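Home News Workshop Events Join Contact

Filed under: Robots & Automation

The toy sorter, month three

The arm on the back bench at Clitstead is now picking up soft things on most tries. Yamuna Pisharody and Kelechi Akande have had it running since March, evenings only, and the current job is plain enough: find a toy, close on it, lift it, put it in the other box.

Hard blocks were easy. Plush has been slow work. The fingers close on fur well before they close on anything solid, and the first version of the grip code took that as a finished grasp. Kelechi changed the closing routine so it waits for the motor current to level off. Over the last 100 attempts the arm got 74 lifts, against 25 with the old routine.

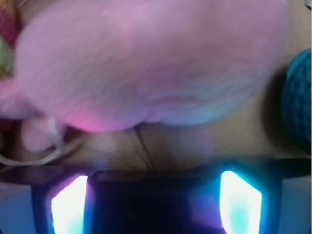 Close approach on the pink plush, gripper lights on.

The wrist camera is still the weak point. It sits near the fingers and it blurs whenever the arm moves at a useful speed. Yamuna has tried two fixes. One is a pause before each grasp, which works but makes every pick feel long. The other is a shorter exposure with more light, and that means more glare off the finger pads. For now the pause stays.

Cost so far is up to 400 dollars, most of it servos. The wrist bracket has been printed in three versions and the third one is holding — the first two cracked at the same screw hole. Files are in the shared folder under Simum, the name the project has ended up with. If you print the bracket, use the thicker wall setting.

Next on the list is a mixed set, with a foam ball close to the plush, so the arm has to choose one and leave the other alone.
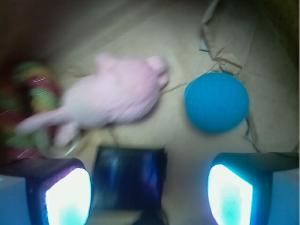

Salma Bennani wrote in to say that she would drop the pause and take two quick looks from higher up, then go down blind for the last stretch. She has done it that way on her own arm at home and found that soft toys forgive a small miss.

Yamuna plans to try it. The bench is in use from 7 p.m., and anyone who wants to help with the test runs can come by then. Bring toys you don't need back soon.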